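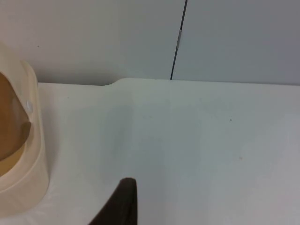

Right, desk thread! I've been threatening to write this since July and I finally have a proper free evening, so in we go. 1/

I've gone over to a plain white tabletop. Matte, smooth, no drawers, no shelf perched on the back. My old desk had 3 pen pots and a lamp I never switched on, and I bloody loved that desk, but WOW I do not miss it. 2/

The top is the Larnus one in the matt finish. I nearly went for gloss. Maricruz Barrera had the gloss one for a year and talked me out of it over a very long lunch (thank you Maricruz, you were so right, I'd have been looking at the ceiling light all day). 3/

It came to 50 quid second-hand, legs included! The legs went on the first evening and then I spent the second evening taking one off again and putting it back the right way round. 4/

Best thing about white: the light. Even on a gloomy afternoon it sort of glows, and then it goes a bit greyer over on the right, and I find that really lovely to work at. I keep shuffling my notebook across to the bright bit like a cat. 5/

Worst thing about white: tea. Wipe it straight away. I use a damp cloth and a tiny drop of washing-up liquid, then a dry tea towel. Pencil comes off with an ordinary rubber. Biro is a longer story and I'm not ready to talk about it. 6/

People keep asking about the wall behind. It's two pale grey panels with a thin dark seam between them, and they're not quite the same grey! Left one's a touch warmer. I thought it would drive me mad and now I'd be sad if somebody painted over it. 7/

There's a little dark speck on the left panel too. I have been at it with a cloth, a thumbnail and a baby wipe. It lives here now. 8/

The cream plastic thing on the left stays. It's got a great thick rounded rim and it's a nice soft off-white next to the proper white of the top. Soledad Bautista wants it for her place and she can't have it. 9/

My one rule is that whatever I'm working on gets put away at the end of the day. I manage it most evenings. Fridays, no chance. 10/

Lefteris Raptis asked how I do cables: along the underside, taped every so often, up through nothing because there's no hole and I'm too scared to drill one. If you've drilled a top like this and it didn't chip, please tell me which bit you used!! 11/

Next job is a chair. I've sat in the Numard at a friend's and it was gorgeous, so I'm watching the listings like a hawk. Will add to this thread when I find one. 12/12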